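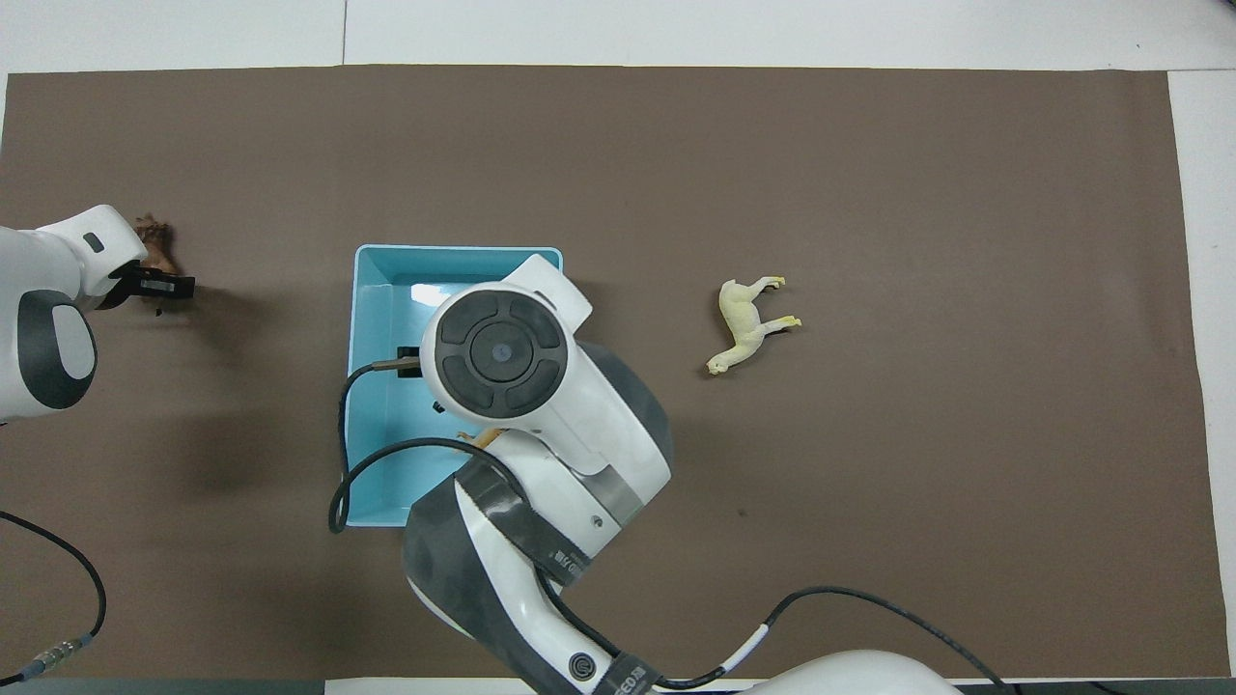 Blue tray on the brown paper mat, a partly hidden yellowish object in it. Pale yellow horse on its side, right of tray.

April, bench notes, sorting of the figurine stock

Started 9:40. Aim for the morning: get the loose animals out of the mixed carton and into trays by type, so that the Drurkcombe display can be packed from trays and not from the carton. Last time the carton was used directly and the farm set went out two horses short.

Mat

Brown paper over the white table, single sheet, replaced this morning. The old sheet had paint transfer on it from the touch-up work and was leaving marks on the lighter figurines. Paper is better than the bare table for this job. The plastic slides on the white surface and anything standing on thin legs goes over when the table is knocked. On paper they still fall, but they stay where they fall.

Sheet leaves a margin of white along the top and the right side. Left it that way. Trimming to fit takes longer than it is worth and the sheet will be changed again before the next batch.

Tray

Light blue plastic, rectangular, open side up. The pale yellow horses show up well against the blue, better than they do against the brown paper. The dark animals are fine on either. Rim is high enough that a horse lying flat does not roll out when the tray is carried one-handed. Standing horses will tip against the rim if the tray is more than half full, so lay them down.

Stock

Inventory sheet gives 403 pieces in the mixed carton. Hand count at the end of the morning came to 367. Second count, same figure. The 36 missing are probably the ones lent to Quintana for the window, which were never booked out on the sheet. To check against the loan book before anyone reorders.

Condition of the horses, as found:

Pale yellow, standard size – mostly good. Ear tips worn on the older ones. Seam along the belly is rough on one batch and catches on cloth.
Brown, small – good. Hooves scuffed, no cracks.
Brown, large – two with a split at the tail root. Set aside for glue.
Gray – paint lifting on the muzzle. Not for display.

The catalog calls the yellow ones "cream" and the inventory sheet calls them "tan." Model uses "cream" on its order forms, so the tray labels will say cream. Somebody should change the sheet to match.

Sorting rule

Went back and forth on this. By species only gives trays that are too full. By species and color gives too many trays, several with three or four pieces in them. Settled on species first, then size, with color ignored except for horses, where there are enough to justify it. Goats and sheep share a tray. Loose fences and troughs go in a bag, not a tray.

Anything that cannot be identified from the shape goes in the small box at the end of the shelf. There were nine of these. Four are probably calves.

Weights

Weighed one tray of horses for the shipping form: 940 g with the tray, 300 g for the empty tray, so 640 g of figurines. The form from Stular wants net weight per tray and has no line for the tray itself. Entered 640 and wrote the tray weight in the margin. They queried this last time, so keep the note.

Scale was zeroed before each reading. It drifts a gram or two if left on, no effect at this level.

Cleaning

Dust only, on most of it. Dry brush for the manes and the gap between the legs, then a cloth. Tried a damp cloth on one gray horse and it took paint off, so no water on the grays. The yellow ones tolerate it. Do the cleaning before sorting next time – dust from the carton ended up in the bottom of the tray and the tray had to be emptied and wiped.

Open items

Loan book against the 36.
Glue the two split tails, clamp overnight, check before they go back in.
Labels for the trays, large type, short end.
Second packet of small bags. The present one will not last through the fences.
Ask Drurkcombe whether they want the horses standing or lying in the case. If standing, they need the wide bases, and those are still in the upper cupboard, unsorted.

Stopped 12:15. Trays stacked on the lower shelf, horses on top.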